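Wunent Game and Puzzle Library, Firent
Thread: Care of boards and loose pieces

1/ The Library has updated its care guidelines for boards and loose pieces. The guidelines apply to all 99 boards in the lending collection, as well as to reference boards used on site in the Schnyder Room. A summary follows for members and partner schools.

2/ Surface inspection. Pale boards are to be inspected on both faces and along every edge before they are returned to the shelf. Tilt the board toward a lamp or a window. Faint smudges and small specks on a light gray surface are easily missed when the board is viewed from directly overhead.

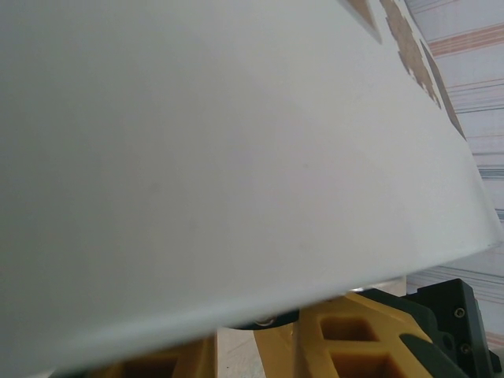

3/ Cleaning. Use a dry, soft cloth first. If a mark remains, use a cloth dampened with plain water and wrung out well. Household sprays, erasing sponges and alcohol wipes are not permitted on printed areas. Brown and tan inks have proved the most likely to lift in our collection, and a faded square cannot be restored.

4/ Corners. Hold a board by its long sides. Corners should not be used as handles, and boards should not be stood on end while the table is being set. Members who find a split or softened corner are asked to report it at the desk. There is no charge for ordinary wear.

5/ Placement. A board should lie flat on the table, well inside the edge, with space on every side for hands and pieces. Please do not slide a board across the tabletop once pieces are on it. Stone-patterned and other busy tabletops are acceptable. A cloth underneath is optional and should be smooth.

6/ Setting out pieces. Bring pieces to the board one or two at a time and lower them into position. Larger faceted pieces should be held on opposite sides, since a piece dropped on a corner may dent the board. 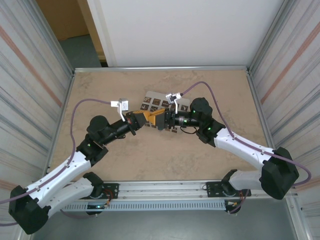 Smaller pieces may be set out afterward, beginning with the squares farthest from the player. Working from far to near keeps sleeves and cuffs clear of anything already in position. Groups with young children may wish to have one person pass the pieces and another place them.

7/ Counting. Every set carries a contents card inside the lid. Please check the pieces against the card at the start of a session and again at the end. The Elosura set, catalog number 991, has been returned incomplete on 2 occasions since March, and both times the missing piece was found inside the storage bag for a different set.

8/ Pieces close in color to the squares call for particular attention. A tan piece on or beside a brown square can be overlooked when a table is cleared quickly. Staff recommend clearing from the lower edge of the board upward, one row at a time, and placing each piece directly in its bag.
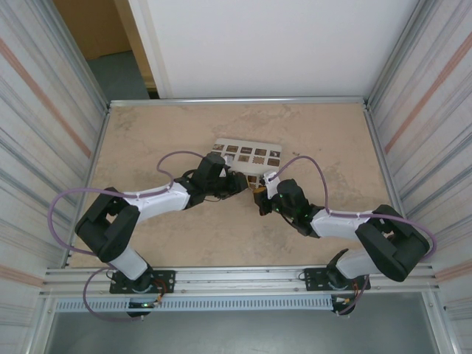

A small tan piece at the lower edge of the board.

9/ Storage. Boards go into the box first, printed side up, with the pieces bagged on top. Rulebooks belong in the lid. Rubber bands are no longer used on any set. They leave a line across the print within a season, and replacement cloth ties are available at the desk without charge.

10/ Repairs. Members should not attempt repairs at home with tape or glue. Set the board aside, place a note in the box describing the damage, and return it in the usual way. Most repairs to edges and hinges are completed within 2 weeks, during which the set will be shown in the catalog as unavailable.

11/ Printed copies of the full guidelines may be collected at the front desk. Partner schools will receive theirs with the next delivery. Questions about a particular set may be sent through the catalog page for that set or raised at the desk on Friday, when the repair bench is open.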